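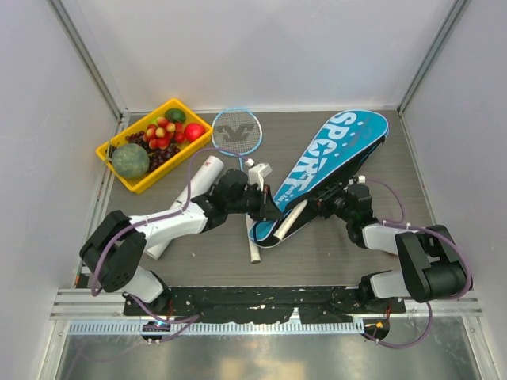

Good Practice Rules for a Two-Arm Work Cell
Project report, Shiyu Jiang
4 Jul 2025

So my project ended up being a rulebook, and I'm still a bit surprised by that. Back in November I signed up to work on bimanual tasks at the Herkberg lab, and I pictured myself writing clever code all day. Then I read the old session notes and saw how many recordings got thrown out for boring reasons, and my advisor said, well, there's your topic!

I went through 344 recorded sessions from the cell we call Farness. Of those, 283 were good enough to keep. The rest I sorted by what went wrong, and most of it had to do with how people set things up before the arms ever moved. Cables came first by a mile. After that it was objects placed where only one arm could reach them, and then people leaning in to fix something while the arms were still live (yes, I did this too, once, and I got a talking-to).

I started with a list of 15 rules and cut it down to six, mostly by merging the ones that said the same thing in different words.

1. Run both arms slowly through their full reach before a session and watch the cables the whole time. A loop that looks fine at rest can catch on an elbow.

2. Say "hands in" out loud and wait for the operator to answer "paused" before you reach over the table. A nod doesn't count.

3. Decide which arm holds and which arm pulls before you start, and write it on the sheet. This matters most with soft things like bags, where both grippers end up working close together.

4. Long objects get checked from end to end. Rackets and tubes like to roll or swing when you grab one end, and it's easy to watch the gripper and forget the other half.

5. Anything that isn't part of the task can stay on the table, but it has to be on the sheet, so the next person can build the same layout.

6. If the arms touch each other, stop and log it, even if it was a tiny bump and the task still went fine.

Rule 5 got the most arguing. Some people in the group wanted a bare table every time. I went with a written layout because a bit of clutter is closer to what we want the arms to handle, and the Phetsri task set asks for mixed objects anyway.

I also wrote a one-page sheet to go with the rules, which we named Kestemura after the folder it lived in (long story). Filling it in is pretty quick once you've done it a couple of times.

What I'd still like to fix is rule 3. It's hard to word for tasks where the arms trade jobs halfway through, and my current version just says to write down both parts. If you're picking this up next term, please start there, and my marked-up drafts are in the binder by the operator's chair.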